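Project Ruvley: cloth handling software
Progress report to the Baird fund, February 2019

Work this period was on the perception and planning code. The hardware has not changed since September.

The recordings are now read in by one tool instead of three scripts. It holds 3159 recordings, and 9 of those failed the timing check and were set aside. The tool lines up the wrist view with the finger opening and writes both to a single log, which the planner can read without any hand editing.

The fold-edge detector was rewritten. It used to look for the outline of the cloth only, and lost it when the fingers covered the near edge. The new version keeps an estimate of the hidden edge for up to six frames — long enough for most approaches. Blue cloth on a pale sheet is the easiest case for it. White on white is still poor. 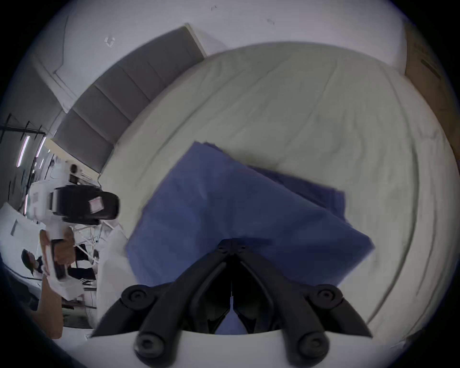

Ewan Gunn asked whether the planner should wait for a confident edge before closing, even if that slows each grasp. We tried this in the Jallo simulator and the delay was small, so it is now the default. The old setting can be turned back on in the config file.

Two items are behind. The lens correction still leaves straight lines bent near the rim, and the Kindville site has not yet been moved to the new log format. We expect to need four more weeks for the pair. Spending is within budget and no change to the grant is requested.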